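助成事業 > 資料保存 > 進捗報告 > 金物カタログ目録化

事業一覧 報告書 様式 お問い合わせ

金物・工具カタログ目録化事業 進捗報告書

提出日:2026年1月20日
提出先:Brakstead資料保存助成 事務局
事業期間:2年間の2年目

1.概要

本事業は、Vandenberghe文庫として寄贈を受けた金物・工具の販売カタログ、価格表、見本帳を整理し、書誌目録と用語索引を作成するものです。対象資料は2,001点で、前回報告までに仕分けと簡易清掃を終えました。今回の報告では、書誌入力、用語索引、保存処置の状況と、残りの期間の予定を記します。

2.書誌入力

未入力の資料は133点です。内訳の多くは表紙と奥付を欠いた薄い冊子で、発行者も発行年も本体からは分かりません。広告欄の住所表記、価格の単位、活字の傾向を手がかりにしていますが、確定できない場合は年代欄を空けたままにし、推定の根拠を注記欄に書いています。

Dutexの総合カタログについては、版の違いが問題になりました。同じ表紙で中身の頁数が異なるものがあり、当初は落丁として扱っていましたが、照合の結果、地域向けに頁を抜いた別版と判断しました。すでに入力した記録は、版の注記を追加して修正済みです。この作業のため、書誌入力は当初の予定より遅れています。
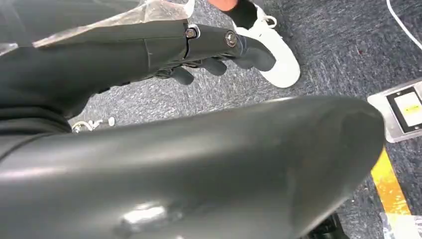 3.用語索引

用語索引では、カタログに出てくる部品名や工具名を現在の呼び方に結び付けています。見出し語が未確定のものは84語あり、その大半がねじ、ボルト、座金の類です。古いカタログは頭の形で呼ぶもの、締める工具で呼ぶもの、用途で呼ぶものが混在しており、同じ発行者でも年によって変わります。写真で濃い灰色の部品に付いている二つのボルトを例にとると、左は六角穴があるので「六角穴付きボルト」を見出し語にできますが、右下の銀色の縁が見える丸い頭のものは、頭の形だけでは呼び名を一つに決められません。索引では、このような場合に「丸頭(種別未詳)」という仮の見出しを立て、原資料の表記をすべて参照語として残す方針にしました。

仮見出しを認めることについては、前回の面談で事務局から検索漏れの懸念をいただきました。参照語からも同じ記録に到達できるようにしてあり、試験検索では問題は出ていません。ただし、片仮名表記のゆれ(「ワッシャ」「ワッシャー」「ワッシヤー」など)は自動では寄せきれず、手作業で足しています。

4.目録システム

公開用の目録にはCorkellを使っています。年度の途中で書き出し形式の設定を変更し、注記欄の改行が失われる不具合を解消しました。変更前に書き出したデータは破棄し、作り直しています。利用者画面の日本語表示は、見出しの並び順を除いて調整を終えました。並び順は読みの欄が空の記録が末尾に固まるため、読みの入力を優先して進めます。

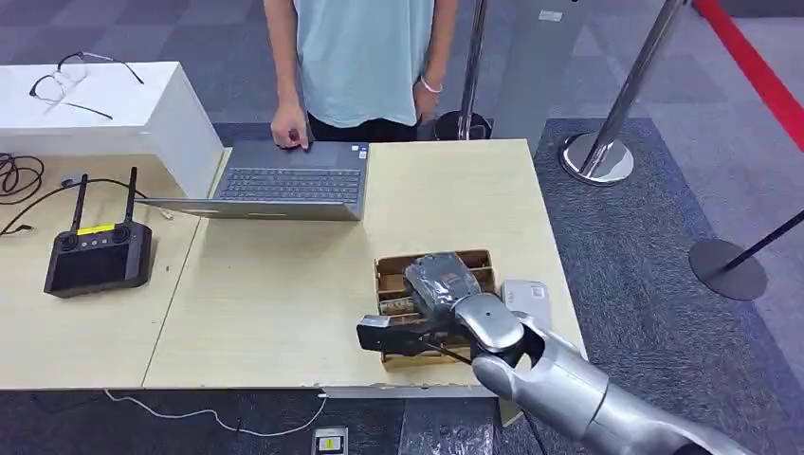

公開範囲については、著作権の確認が済んだものだけ画像を付け、それ以外は書誌のみとします。確認の記録は資料ごとに残し、問い合わせがあった場合に経緯を示せるようにします。書き込みのある価格表には取引先の個人名が含まれるものがあり、該当の頁は画像を出しません。

5.保存処置

処置が必要な資料は8箱にまとめて別置しています。主な傷みは、綴じ金具の錆、酸性紙の劣化、見本帳に貼られた金属片による台紙の変色です。綴じ金具は外せるものから外し、中性紙の帯で束ねています。見本帳は金属片を外すと資料としての意味が変わるため、台紙の間に薄葉紙を挟むにとどめました。変色が進んでいる見本帳は、閲覧を当面停止しています。

6.経費

消耗品費は、中性紙箱の価格改定により当初の見積りを上回りました。差額は旅費の残額から充てたいと考えており、費目間の流用申請書を別便で提出します。人件費、委託費は計画どおりに執行しています。領収書の写しは年度末にまとめて送付します。

7.今後の予定

残る書誌入力を先に片付け、続いて読みの入力と用語索引の確定に移ります。見出し語は、外部の金物業経験者に一覧を送って意見を求めます。回答がそろわない語は仮見出しのまま公開し、公開後に更新します。

事業期間の延長は現時点では申請しません。書誌入力が1月末までに終わらない場合は、あらためて事務局に相談します。

別添:執行状況表、未確定語一覧、処置対象資料一覧

関連する報告
・Vandenberghe文庫 受入と仕分けの記録
・金物・工具カタログ目録化事業 初年度報告書
・Dutex総合カタログの版の照合について
・Corkell入力規則(改訂版)
・費目間流用申請の手引き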